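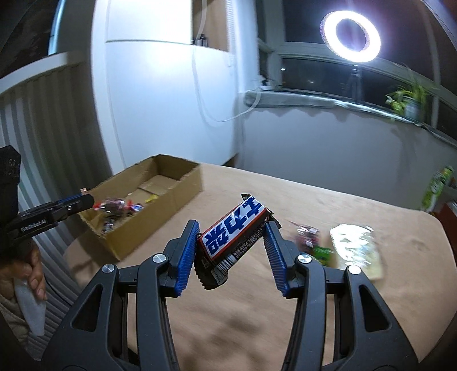

A wrapped candy bar with its barcode printed along one side.

Shoppers at the Hemmin grocery on the edge of Bamilden will pay more for small candy and snack items starting in March, when the town begins collecting a 3 percent tax on packaged sweets.

The council approved the measure on its second reading after hearing from residents for two hours. A petition against the tax drew 171 signatures, and a letter in support carried 153.

Store owner Samran Klinhom said he would have to reprint shelf tags and update the register before the change.

"Most people buy one bar at the counter and they won't notice," Klinhom said. "The ones buying for a whole Little League team will."

Money from the tax is set aside for the public pool, which closed last summer with a cracked drain line. Gum, baked goods and anything sold from a vending machine are exempt.

Neighboring Pivberg dropped a similar tax after two years when several stores complained of lost sales. Bamilden's version comes up for review next January.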